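Chapter 9
Before You Cook: Setting Up a Table That Works 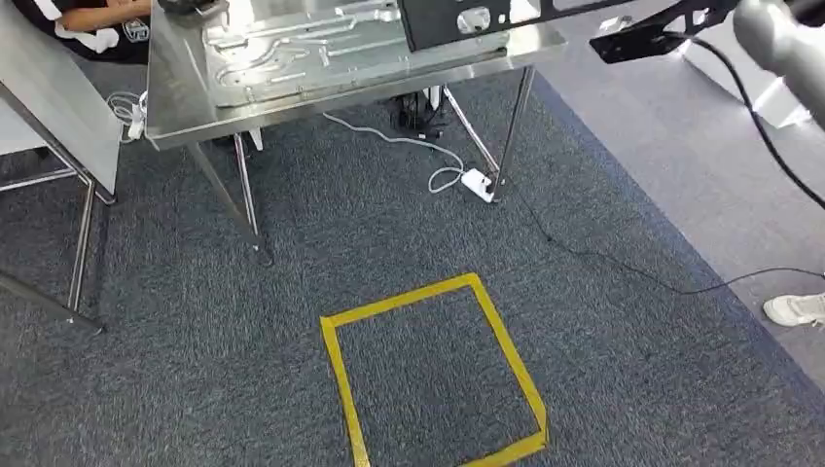 Start With the Table

I learned to cook on a stainless steel table, and I've been spoiled ever since. My first job was in the back kitchen at Costley, a lunch counter in a building put up in 1913, and the steel tables in there had been wiped down so many times that the tops had gone soft and gray. I loved them! You could roll dough on one end, bone a chicken on the other (after a good scrub in between, please), and be clean again in a couple of minutes.

So in this chapter we're going to talk about work tables before we talk about a single recipe. I know, I know — you want to get to the soup. It's in Chapter 10.

A polished steel top throws the overhead light right back at you, and some students hate that at first. Give it a week. Once you're used to the shine you'll find it shows up every crumb and smear, and your wiping gets a lot better. Mine did, anyway, after Bernardo Calado made me do the same table over three times one Friday.

Legs, Braces and Feet

Everybody looks at the top and forgets what's under it. Slender chrome legs with slanted braces are fine for plating and light prep, but lean on the table hard before you trust it with kneading. If it rocks, check the feet. Carpet can hide a wobble that you'd notice right away on tile, and a leg that sits half on a seam will drive you crazy.

For height, I like 36 inches. I'm tall, though, and my shorter students at Flivuvbridge are happier a couple of inches lower. Stand up straight with your arms loose and see where your palms land.

Cords on the Floor

Look for cords before you carry anything. A power strip down by the foot of a table leg is handy for a mixer or a scale, but a cord looping across the floor will catch a toe sooner or later. Run it along the back, tape it flat where people walk, and keep the strip well away from the sink. Bags and shoes go in the cubbies, too, and I do check.

Try It Yourself

Clear your table completely, then put back only what you need for one dish. Write down what stayed off. We'll use that list in the next section, when we get to trays.

Related chapters
Chapter 10: Soup From Scratch
Trays, Racks and Plates
The Antunes Method for Sharpening
Stocking a Small Pantry With Wondanik

Last updated: July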